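Lumthorpe Family Lounge: progress report to the Karnent Fund, April

The lounge is furnished. Of the $2750 granted for seating, $122 remains, and we have resisted spending it on more cushions. The sofa, gray with a mustard-yellow back, was chosen after 13 fabric swatches and one long silence.

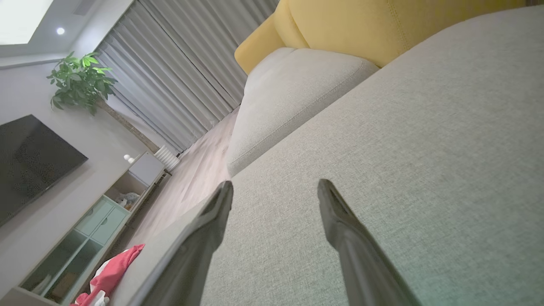
The television is on the wall and the media cabinet is in place beneath it. Thygesen billed us twice for delivery – the second invoice has been withdrawn.

Tidying is the weaker half of the project. Coat hooks were budgeted at $100, and Wekstead has them on back order. 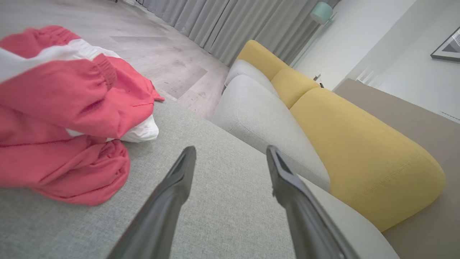
Until the hooks come, the sofa takes the overflow, and it is very good at it. We ask to carry the balance into May.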